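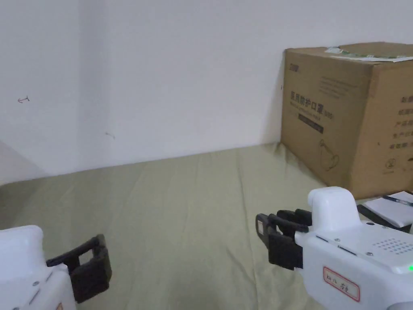
Table by the wall, green cloth down, supply carton at the right.

Progress report to the Eltora Fund
Project: Groketby Community Supply Room
Prepared by the Prornberg Relief Association
16 Jan 2022

Summary

The supply room at Groketby is open and in use. The grant paid for the first year of rent, the shelving in the back half of the room, and the first purchase of masks and gloves. All of the masks have arrived. The gloves are late. We are under budget on rent and over on shelving, and the two nearly cancel out. We are not asking for a change to the total.

The room

When we took the lease the walls were yellow and had old hooks in them. We took out the hooks, filled the holes and painted everything white. It took two coats, three by the door. There are still a few marks we will touch up when the weather is warmer and we can leave the windows open.

The floor was in better shape than we thought and we left it alone. The money set aside for flooring, $1,000, has gone to shelving instead, as agreed with your office by phone. The shelves came from Ikeda Fixtures. Two of the uprights were bent on delivery and were replaced at no charge, but that cost us a week.

We cover the work surface with green cloth. Cartons dragged over a bare top leave grit and bits of tape behind, and the cloth can be taken off, shaken out and washed. We bought enough fabric for two covers so that one can be in the wash. The cloth wrinkles and moves around when boxes are slid on it. We may try clips at the corners.

Supplies received

Masks: 3,000, all received. They are N95 type, packed in brown cardboard cartons. We checked each carton for damage when it came in and wrote the date on the packing list. One carton had a crushed corner but the inner packs were fine, so it was accepted.

Gloves: ordered, not received. The supplier has moved the date twice. If they are not here by the end of next month we will cancel and buy locally at a slightly higher price. We would cover the difference from the rent savings.

Hand gel: not bought with grant money. A local pharmacy gave us enough to last until spring.
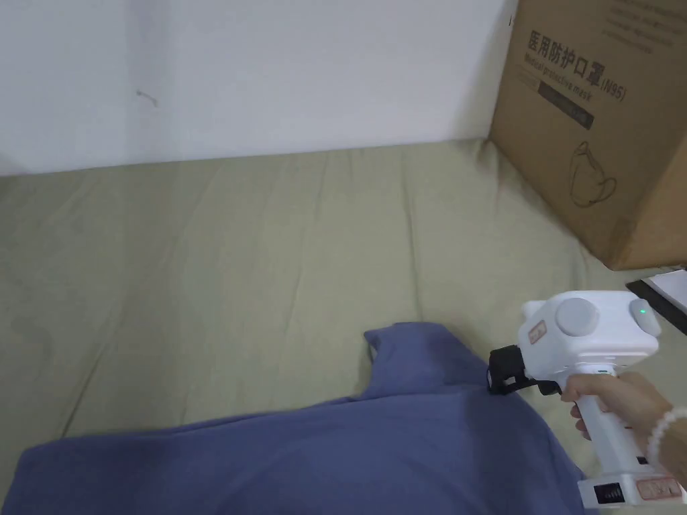
Carton marked "Medical protective mask" against the wall.

Cartons come to the work surface one at a time. We used to open several together and ended up with mixed packs and a count that did not match the list. With one carton out, the person packing finishes it, flattens it and then brings the next. It is slower at the start of a shift but we have not had to recount since we changed.

The cartons are turned so the printed front can be read by the person packing. Full cartons that are not being worked on go back on the lower shelves. Nothing heavy goes above shoulder height.

Distribution

Supplies go out in household packs and in larger bags for groups. So far 21 groups have signed up, mostly home care workers, food pantries and two small schools. Each one gets a pickup slot. We tried open hours at first and had a line on the stairs, which the building does not allow.

Demand was low in the first weeks and then went up quickly. We have set a limit per group for now. Some of the home care groups have told us the limit is too tight, and we are looking at a separate allowance for them.

Problems

The heating in the back half of the room does not work well. The landlord has been told and has sent someone once. We do not store anything there that the cold would harm, but it is unpleasant to work in for a full shift.

Our sign-out sheet was too complicated. People skipped columns. The new one has 5 columns and fits on one page.

Flattened cardboard piles up faster than the city collects it. For now it is stacked by the rear door and taken to the recycling center by car.

Next steps

Settle the glove order one way or the other.
Finish the shelf labels.
Review the group limits.
Get the heating fixed or ask for a reduction in rent.

The next report is due in May and will include the full list of groups served. Receipts for the shelving and paint are attached separately. The rent receipts were sent with our last letter.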